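The band Virus has spent most of its life playing rooms that hold fewer than 500 people. The new single, "Sidstead," is the first thing they have made with a film in mind, and the singer is in no hurry to call it a change of direction.

"The director asked for a song you could walk to," she says. "We already had one. It was slower and it had a different chorus, but the beat was there."

The movie is Rondonuwu, a drama about two sisters who run a ferry. The song plays over the opening credits and comes back in the last ten minutes with only voice and piano. She wrote the second version in April, after seeing a rough cut without sound.

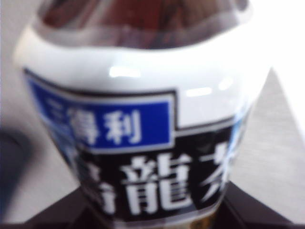
She says the hardest part was the length. The credits ran 79 seconds and the band's songs usually take that long to reach the first verse.

"The drummer wanted to fade it out. I didn't. I cut the intro and moved the chorus to the front, and then we had to learn it again like it was somebody else's song."

The recording was done in Brarkville, where the band has worked since its second album. They used the small room for the drums and the hallway for the backing vocals. The bass player tracked his part in one evening and went home. The guitars took nine days.

Asked whether she worries that older fans will see film work as selling out, she shrugs. "They come to the shows. They can tell me there." 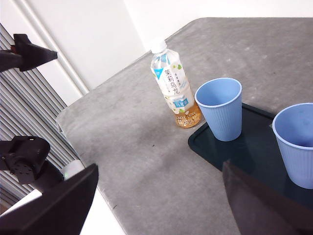 3 min read

The video was shot separately from the movie and uses none of its footage. The band plays on a ferry deck while passengers get on and off behind them. She did not want dancers, and the label did. They settled on one, who appears in the bridge.

"She's very good. I was wrong about that," the singer says.

The single will also come out on vinyl, in a pressing of 1000 copies, with the piano version on the back. The label first suggested double that number. She asked for less after finding boxes of the last record still in her garage.

A short tour follows the movie's release, and the piano version will be in the set. She has not played piano on stage before and has been practicing in the mornings.

"I can get through it if I don't look up," she says. "The first show is the one I'd skip if I were you."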